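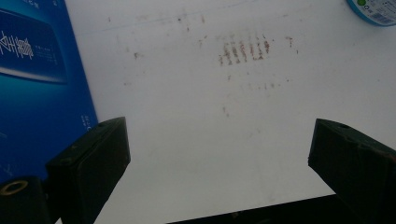

Call for participants: marks on white surfaces (Kirnavis project, reference 2457)

We are looking for people who will join a small practical study at the Clanemley workshop in Besau. The study is about the marks which stay on white work surfaces after ordinary desk work, such as stamping, brush writing, labelling and wrapping of small boxes, and about the methods people use to remove them. You do not need any training. You need some patience, and an interest in small stains.

Reddish-brown marks are our main subject. On white they are easy to notice, even when they are faded to the colour of rust and only a few specks remain next to the main patch. People disagree very much on what to do with them. One person takes a damp cloth immediately, another scrapes with a fingernail, and a third puts the next box on top and continues to work. All three are welcome in our study.

What is the study for

Clanemley is a shared workshop for people who make and pack small paper goods: cards, seals, gift boxes, labels in several scripts. The tables are used by many hands in one day and the white surfaces suffer from it. Until now our advice to table users was one short page, written by me in an evening, and I must admit that it was based mainly on my own habits. The page says "wipe gently". Several members have asked me, with good reason, what is gently and with what.

With the Kirnavis project we want to write a better guide. For this we need to watch how different people make marks in normal work, how they notice them, and how they try to clean them. We also want to learn which marks people don't mind. A faint pale blue line across a white sheet will disturb one person for the whole afternoon, while the neighbour at the next table has never seen it.

Who can take part

We have 22 places. You can apply if you are 18 or older and can attend both sessions in Besau. Experience is not necessary, but please tell us if you have it, as we would like to have a mixture. In particular we hope to hear from:

— people who write or paint with a brush, in any script, at any level
— people who use seals or rubber stamps at home or at work
— people who pack goods for a shop, a market stall or an online business
— people who clean offices, classrooms or studios
— people who do nothing of this, but have a white kitchen table and opinions

You should be able to sit or stand at a table for the length of a session, with breaks. The chairs are adjustable and two of the tables can be lowered for a wheelchair. If you have a skin condition on your hands, or an allergy to dyes or cleaning liquids, please write to us before you apply. It is possible to take part with gloves, or only in the observing part.

If you don't see reds and browns well, please do not exclude yourself. Whether a mark is seen at all is one of our questions, and your answers would be very useful for the guide.

What you will do

The first session is about making. You will receive a white surface, ink pads, a brush, some paper and a few cardboard boxes with printed sides. You will do a simple packing task in your own way and at your own speed. There is no prize for a clean table and there is no penalty for a dirty one. Please don't make stains on purpose, as we have tried this ourselves and they are not at all similar to the accidental kind. They are too round.

At the end of this session we photograph your surface, and you fill out a short form. The form asks which marks you noticed, which ones you would clean and which ones you would leave. There is a drawing space where you can show the position of a mark, if it is hard to describe with words. "Short smudged stripes, side by side" is a perfectly good description. You can also write it in your own language and we will find somebody to read it.

The second session is about cleaning. You will get a surface with marks which had time to settle, and a tray with dry cloth, damp cloth, a soft eraser, mild soap and a weak alcohol solution. You choose what to use and in which order. We ask you to speak a little during the work, for example "now I press harder" or "this dot is not going away". We record only the voice and the table. Your face is not recorded.

After this comes a conversation in a small group, with tea. I have to ask that the tea stays on the side bench. We had an accident in our trial run, and it gave us brown marks of a different sort, which confused the results for the whole table.

About the boxes

Some people have asked why printed boxes are included in a study of stains. In our workshop they are almost always on the table together with the work. A glossy box can take colour from a wet stamp and give it back to the table later, and a box can also hide a mark for weeks. We would like to see where people put their boxes when they work, and whether they lift them before wiping.

If you have old packaging at home with strong colours — deep blue and red are especially interesting to us — you are invited to bring one or two pieces. Printing in any language is fine. It should be clean, empty, and not precious to you. We can't promise to return it in the same condition.

Time and place

Each session takes two hours including the break. The sessions are held in the Đinh room on the ground floor of the workshop, which has good daylight from one side. The light there is a bit cool, and one corner of each table is always darker than the rest. For our purpose this is good, as most people's desks at home are also not lit evenly.

Sessions begin in February. We will offer morning, afternoon and evening times and you can choose after your application is accepted. Between your first and your second session there must be 11 days, so please look into your calendar before you confirm. If you miss the second session, we can't use the data of the first one, and this would be a pity for both sides.

What you receive

You receive a gift card after each session, and we pay back public transport costs within the region when you show a ticket or a statement. Children can't be in the room during the work, but there is a reading corner next door for older children who can be alone for some time.

Every participant also gets a printed copy of the finished guide. If you like, your name will be listed on the last page. If you prefer not, we will not mention you anywhere.

What to wear

Please come in clothes that can receive some colour. Aprons are available, but they leave the sleeves free and the sleeves are normally the first to touch the ink. Take off rings and bracelets if they are dear to you. Long hair should be tied back.

How we handle your information

Your forms and voice recordings are stored under a number and not under your name. Only the project team has access to the list which connects the two, and this list will be destroyed when the guide is printed. Photographs of surfaces may appear in the guide. You can stop your participation at any moment, without giving a reason, and you keep the gift card for the session you have attended.

How to apply

Write a short message to Gaurav Joshi, project coordinator, by the contact form of the Clanemley workshop or by a letter left at the front desk in Besau. Please put the reference 2457 in the subject line and include:

1. your name and how we can reach you
2. your usual work or hobby at a table, in one or two sentences
3. the times of day when you are free
4. any allergy or access need we should know
5. one mark you could never remove, and from what surface

The last point is not a test. We read the answers before the first session and we will try to prepare some surfaces with similar marks. Please don't send the stained object itself.

We answer all messages, usually within a week. If there are more applications than places, we choose so that the group has different kinds of work and different ages in it, and the others will be asked if they want to be on a waiting list.

Questions are welcome also from people who don't want to apply. Spoken questions can be asked at the front desk when the workshop is open — ask for Gaurav, and if I am at a table with wet hands, please give me a minute.

Last updated: 19/11/2022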